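Do Sorting Labels Change What People Throw Away?
Project report, Arnout Michiels

1. Why I picked this

The town of Skasville put new labels on its public recycling bins in June and then announced that the labels "work." I wanted to know what that meant. The town newsletter gave one figure, 2393 items sorted correctly, and no figure for how many were sorted wrong. Without the second number the first one tells us very little. A busy month would push it up even if people were as careless as before.

2. What I did

I compared Skasville with Dunddale, which still has the old labels. I watched 6 bins, split evenly between the two towns, and wrote down what went in. I stood far enough away that I hoped people would not notice me, though a few clearly did. I also handed out a short survey and got 183 back.

The survey had 4 questions. Question 2 was badly worded and I have left it out of the results. It asked if people "always try" to recycle, and almost everybody says yes to that.

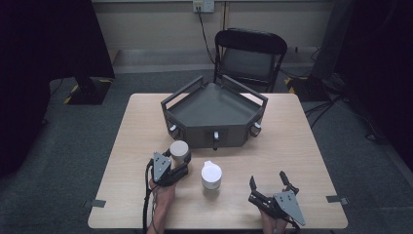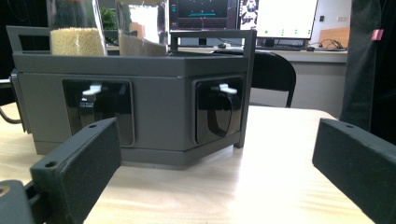

3. What I found

People in Skasville did a little better with bottles and cans. With paper cups there was no difference I would trust. Cups went into every slot in both towns, and the new label does not mention cups at all, so I can't see how it was supposed to help.

The survey answers were much rosier than what I saw at the bins. Most people said the labels were clear. When I asked the same people where a greasy pizza box should go, they gave a mix of answers, and several changed their minds while writing. I don't think they were lying. I think "clear" is just an easy box to check.

4. What the other reports say

The Bisht report is the one the town likes to quote. It claims a large improvement, but it only looked at bins outside the library, and those were emptied more often during the test. A bin that isn't overflowing is easier to use correctly. The Gekeck report is more careful and finds a small change that fades. I would put more weight on that one, even though it is shorter and has no nice charts.

5. Problems with my own work

I did all the recording myself and knew which town had the new labels. That could easily have tilted my notes. Rain kept me away from Dunddale for part of the project, so the two towns were not watched for the same amount of time.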